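Garra manual Rudmont: avaliação após 32 dias de uso
Publicado em 2019-02-21

Comprei duas unidades à Tremovwood para gravar tarefas domésticas, sobretudo dobrar mantas. Escrevo sobre montagem e manutenção, que foi o que mais tempo me levou.

Montagem
O manual tem 16 páginas e chega. Os dedos vêm montados nas articulações; falta colar as almofadas de borracha e ligar o cabo do módulo. Demorei duas horas na primeira garra e menos de uma na segunda. Convém limpar a face do dedo com álcool antes de colar.

Manutenção
Os parafusos dos pivôs pedem reaperto a cada cinco sessões. Se ficarem apertados demais, o dedo prende ao abrir. A Yolanda Pennington, que usa a outra unidade, pôs trava-roscas fraco e deixou de ter folgas. As almofadas azuis agarram bem o polar, mas enchem-se de pelo. Passo um pano húmido no fim do dia.

Em uso
Numa cama com mantas grossas, aponto as duas pontas ao tecido e fecho devagar. O cabo é comprido e faz laço ao lado do corpo; prendi o meu com uma abraçadeira.
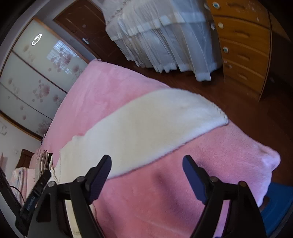

Veredicto
Quatro estrelas em 5. Perde uma pelo cabo e pela falta de almofadas de reserva na caixa.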